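5 min read

Section 4. Preparing the Work Surface and Seating the Hand-Held Grippers

This section applies to the Millness two-gripper kit when it is assembled at home or in a shared workshop. Complete Section 3 (Power and Cabling) before starting. One person can carry out the procedure alone, seated or standing.

4.1 Placing the board

1. Clear the table and wipe it down.
2. Lay the white board over the table and press on each corner in turn. If a corner rocks, shim it from below.
3. Secure the board with short tabs of tape. Do not tape over the area where the grippers will work.
4. Inspect the surface under a low light. Small pits and scuffs are acceptable. A raised burr must be sanded flat.

NOTE – Marks left by earlier work may remain on the board. They do not affect operation, but loose grit should be brushed away before each session.

4.2 Checking the grippers

5. Hold one gripper in each hand, with the cables led away from the jaws. Allow at least 200 mm of slack behind each handle.
6. Confirm that the front light is on. If it is not, return to Section 3 and reseat the connector.
7. Open the jaws fully and inspect the grip material on both fingers. Replace any finger on which the material has lifted.
8. Tighten the finger fasteners by hand, then by a quarter turn with the driver supplied. Do not use a powered driver.

CAUTION – Keep sleeves, cords and loose jewelry clear of the jaws. The fingers close with enough force to pinch skin.

4.3 Low pass over the board

9. Bring the open jaws down until they are just above the board. The fingers must not touch it.
10. Move slowly from left to right and back, 2 times, and watch the Cindex log on the computer. Each pass should record without a gap.
11. Repeat with the other gripper.
12. If the log shows a gap, check the cable for a tight bend near the handle, then repeat step 10. Should the fault persist, note error code 136 or any other code displayed and consult Section 9.

NOTE – Builders using the Jorkomness frame should check the angled struts for tightness before the first pass and again in July, or after any move of the table.

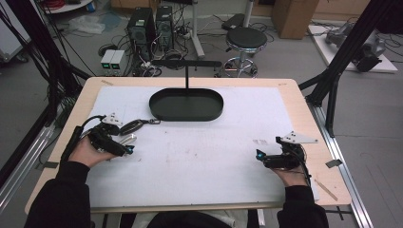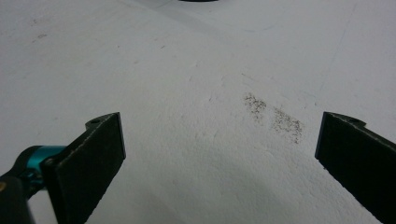
Figures 4-1 and 4-2. Hand-held grippers at the white board.

4.4 Recording the result

13. Enter the result of each pass on the build sheet, together with the initials of the builder.
14. Leave both grippers with the jaws open and the cables uncoiled until Section 5 has been completed.

Section prepared by Mehwish Swati. Revised Sunday, April 26, 2026.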